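Best way to store slippers by the door on carpet?

Posted in Home & Storage, Tuesday
134 views

Stiteck
We have a gray striped carpet in the entry room and everyone leaves their slippers wherever they step out of them. I want a fixed place for them but I don't have room for a closed cabinet. I was thinking of a low open shelf, wood top with a metal frame. Does that hold up, or does it dent the carpet and wobble? Budget is small.

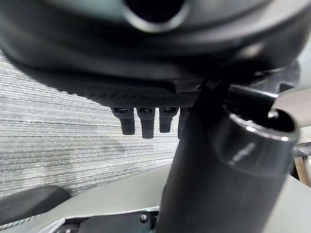
I should add that the slippers are the molded clog type, so they don't stack and they don't fold flat. Guests need somewhere to put theirs too. The room gets vacuumed once a week and I would like to be able to reach under whatever I buy.

2 answers

Hartmut Schmieder
I've had a Vesusska shelf on carpet for three winters. It does leave marks where the feet stand. Move it a little every month or so and they come back up. For wobble, tighten the bolts again after the first week, with the shelf already loaded. 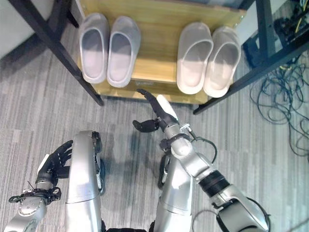 Width matters more than depth for clogs. Measure one pair side by side and add a bit for your hand. On a light wood top you can put a gray pair on the left and a white pair on the right, toes all facing the same way, and still leave bare wood between them so the pairs don't get mixed up. Mine is 600 mm wide, which is enough for us. If the wood is unfinished, oil it before you use it. Street shoes go on a tray somewhere else.

Hagedorn
just get a basket. we paid 10 dollars for ours at Fusari and all the slippers go in. you do have to dig for the matching one sometimes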